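カーテンの丈を自分で詰めたい(ミシンなし・裏地なし)

投稿者:Ekrem Akgül
投稿日:2021年12月19日
カテゴリ:暮らし > 裁縫・手芸

3月に引っ越してきた部屋の掃き出し窓に、前の家のカーテンをそのまま吊っています。丈が長すぎて、裾が床にたまった状態です。冬のあいだは冷気よけになるかと思って放っておきましたが、掃除機をかけるたびに吸い込むので、年内に直してしまいたいです。

カーテンは深い緑色の厚手の生地で、裏地はありません。洗濯表示は家庭洗濯可で、素材はポリエステル100%と書いてあります。買ったのはZekachという通販の店ですが、もう同じ品番は扱っていないようで、丈直しの受付も購入から一定期間だけとのことでした。

ミシンは持っていません。近所の直し屋に電話したところ、仕上がりが年明けになると言われました。手縫いの経験はボタン付けと雑巾くらいです。

わからないのは次の点です。

・切る前に洗ったほうがいいのか
・丈はどこからどこまで測ればいいのか
・裾の折り返しはどのくらい取るのか
・手縫いで厚い生地を縫うときの針と糸
・裾上げテープで済ませてもいいのか

いまの裾は三つ折りで、折り返しの幅が7cmあります。できれば見た目は同じようにしたいです。よろしくお願いします。

回答者:Tarık Yazıcı

カーテンの丈直しは直線だけなので、手縫いでもできます。時間はかかります。うちでは寝室と居間の分を手縫いで直しました。順番に書きます。

まず洗ってください。ポリエステルなら縮みは小さいですが、長く吊っていた布は自重で伸びていることがあり、洗うと少し戻ります。先に切ると、戻った分だけ短くなって取り返しがつきません。洗濯機の弱で洗い、軽く脱水したらレールに吊って乾かします。フックは外して洗い、干すときに付け直します。

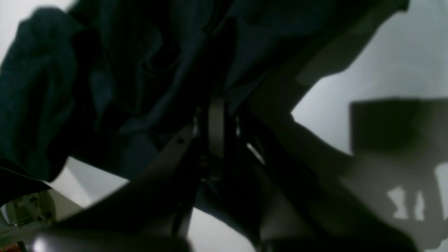
洗ってしわの残った生地は、アイロンをかけてから測ったほうがいいですか。
吊って一晩置いてから裾のほうだけ中温でかけてください。全体にかける必要はありません。

測るのは吊った状態です。床に広げて測ると布の伸びが入らないので、どうしてもずれます。床から1cm上のところにまち針を打ち、これを左端、真ん中、右端の三か所でやります。床が水平でない部屋は多いので、三か所の数字がそろわなくても驚かないでください。差が1cm以内なら、いちばん短いところに合わせてまっすぐ仕上げたほうがきれいに見えます。差がそれより大きい場合は、斜めに仕上げるか、どこかの隙間をあきらめるかです。私はあきらめました。

それから、アジャスターフックを使っているなら、目盛りを真ん中にしてから測ってください。あとで上下に微調整できます。ここを忘れて一番上で測ってしまうと、短かったときに下げるしかなく、長かったときに逃げ場がありません。

次に縫い代です。いまの裾が三つ折りで7cmなら、同じ幅の完全三つ折りにするには、仕上がり線から下に14cm必要です。7cmで折って、もう一度7cmで折ります。裾に厚みが出て、その重さで布がまっすぐ落ちます。端だけ1cm折って次に7cm折るやり方なら8cmで足りますが、厚手の濃い色の生地だと、光が当たったときに段が透けることがあります。濃い緑ならあまり気にならないとは思います。お好みでどうぞ。

切る線はチャコで引きます。濃い色なら白か黄色です。定規は長いものがあれば楽ですが、なければメジャーで10cmおきに印をつけてつなげば十分です。元の裾は先に全部ほどくこと。縫ったまま上から切ると、脇の始末と重なって角がごろごろします。脇の三つ折りは裾から20cmほどほどいておき、裾を上げてから縫い戻すと角がきれいに収まります。

はさみは布用を使ってください。紙を切ったはさみだと途中で布を噛みます。

針は普通地用の短い針だと指が痛くなるので、厚地用の少し長いものにします。糸は手縫い用のポリエステル糸で、色は生地より少しだけ暗いもの。私はPokonの糸を使いましたが、手縫い用なら何でもかまいません。ミシン糸で手縫いすると撚りの向きの関係でよく絡みます。糸の長さは40cmまで。長くすると糸を替える回数は減りますが、絡んでほどく時間のほうが長くなります。

縫い方はまつり縫いです。折り山から針を出し、表の布を糸一本か二本だけすくい、また折り山に入れます。間隔は7mmくらいで、糸は強く引かないでください。引きすぎると表にえくぼのような点が並びます。30cm縫うごとに表を見て、引きつれていたら布を横に軽くしごいてならします。

片側一枚を縫うのに、私は二晩かかりました。両側を続けてやらず、一枚目を吊ってみて丈を確かめてから二枚目を切ることを勧めます。

回答者:hoshiura

裾上げテープでいいと思います。うちは子供部屋をテープでやって、三年もっています。

回答者:Yalçınkaya手芸教室

裾上げテープについて補足します。

テープにはアイロンで接着するものと、シールのように貼るものがあります。カーテンに使うならアイロン接着のほうです。シールのものは重さに負けて、真ん中あたりから少しずつ垂れてきます。

ポリエステル100%の厚手の場合、気をつけるのは温度です。テープの説明に高温と書いてあっても、生地が中温までなら中温で、そのかわり当てる時間を長くします。必ず当て布をして、滑らせずに上から押さえます。持ち上げて、隣に移して、また押さえる。この繰り返しです。滑らせるとテープが中でよれます。濃い色はテカリが出やすいので、切り落とした端切れで一度試してください。切った布は丈直しが終わるまで捨てないほうがいいです。

接着したあと、熱いうちに動かすとはがれます。完全に冷めるまで平らに置いてください。急ぐ方はここで失敗します。

洗濯については、弱で年に一、二回洗う程度なら持ちます。ただ、はがれるときは角からはがれるので、両端の5cmだけ糸で縫い留めておくと長持ちします。テープと手縫いの併用です。教室でも、ミシンのない方にはこの方法を教えています。

はっ水やはっ油の加工がされた生地にはテープが付きません。水を一滴垂らして玉になるようなら、手縫いにしてください。

費用は、テープが一巻300円前後で、幅の広い窓なら二巻あると安心です。Celilicoのような手芸店なら切り売りもしていると思います。長さは、カーテンの裾の横幅(ひだをたたんだ幅ではなく広げた幅)を測って買ってください。ひだを取った状態の幅で買って足りなくなる方がとても多いです。

質問者からの返信:Ekrem Akgül

ありがとうございます。昨日のうちに洗って吊ってあったので、さっき三か所を測りました。左が床から1cmの位置で仕上がり丈198cm、右が198.5cmでした。短いほうに合わせます。

フックは一番上になっていました。真ん中に直して測り直しです。

水を垂らしたら玉にならずに染みたので、テープも使えそうです。ただ折り返しの段が気になるので、14cm取って手縫いにしてみます。一枚目で嫌になったら二枚目はテープにするかもしれません。左右で違っていても見てわからないですよね。

回答者:Tarık Yazıcı

表から見てわかることはまずありません。ただテープのほうは裾が少し硬くなるので、ひだの落ち方が変わることはあります。気になるなら、左右とも同じやり方でそろえてください。

測り直したあとの数字は紙に書いて、仕上がり丈と裁断する丈を別々に控えておくといいです。仕上がり丈のほうで切ってしまう失敗は、私も一度やりました。そのカーテンは腰窓に回しました。

追加でひとつ。裾に重りが入っている生地もあります。ほどいたときに角から小さな金属の粒か鎖が出てきたら、取っておいて新しい角に入れてください。

投稿者コメント:hoshiura

うちは片方だけテープが硬くて裾が広がったので、洗濯ばさみで三日ほど留めて癖をつけました。参考まで。

関連する相談
・腰窓のカーテンの丈は窓枠から何cm下げる?
・レースのカーテンと厚地のカーテン、丈の差はどのくらい?
・幅72cmの小窓に既製のカーテンを合わせる方法
・カーテンフックのAとBの違い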